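Subject: Re: [service-robots] Vokwood amenity kit, worth asking for a quote?

Hi all,

Sorry to be slow getting back to this, and thank you to everyone who wrote to me off list (I will get to you, I promise!). The earlier message is quoted here so that newer members can follow along.

> We run a small hotel with 31 rooms and have been offered the
> Vokwood kit by Harnby, arm and software together. Has anyone
> seen it work in a real bathroom? The brochure is all lobbies
> and smiling people. Our vanities are tight and I worry about
> the reach.

Well, I've now spent a good part of October with it at our Clustulach property, and I've grown fonder of it than I expected to. Your worry about reach is a fair one. The arm has to come in from the side and work down over the organizer, right between the cups and the basin, and it took us several tries to find a parking spot for it that we liked.
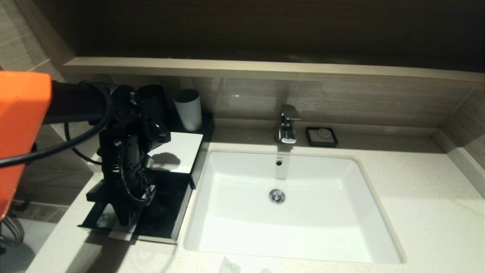
Kozma wrote back that their own vanities are shallower than ours and asked whether Harnby would do a site visit before any money changes hands. They did for us, and I'd hold out for that if I were you. Ask them to bring the arm along, too, because a tape measure won't tell you how the elbow is going to swing.

The job I cared about most was the drawer. Ours holds the dental kits, and those slippery little packets are a nuisance even for people with fingers. You can set the wrist to go straight down or come in at a slant, and I'd start with straight down. 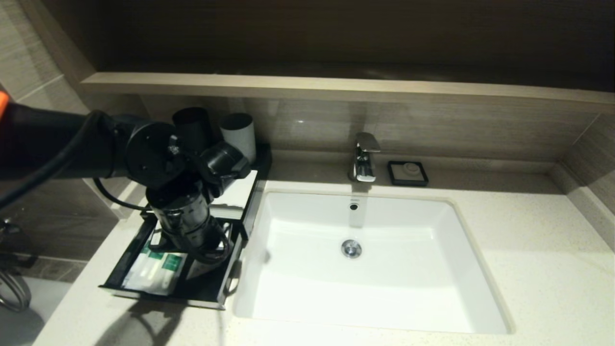 Wrist down in the open drawer, Clustulach

The teaching software is friendly enough once you get past the first evening with it. We saved 5 routines and mostly use two of them. My one real grumble is the manual, 197 pages long, with the part on gripping soft packaging tucked away at the very back. Read that part first!

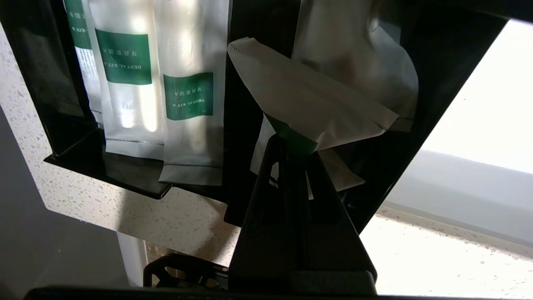

Does the quote include spare gripper fingers?
One set comes with the kit, and further sets are ordered separately from Harnby.

I'll keep going with it through the winter and write again when I know more about wear. If anybody wants our settings file, drop me a line and I'll send it over.

Warmly,
the Clustulach end of the list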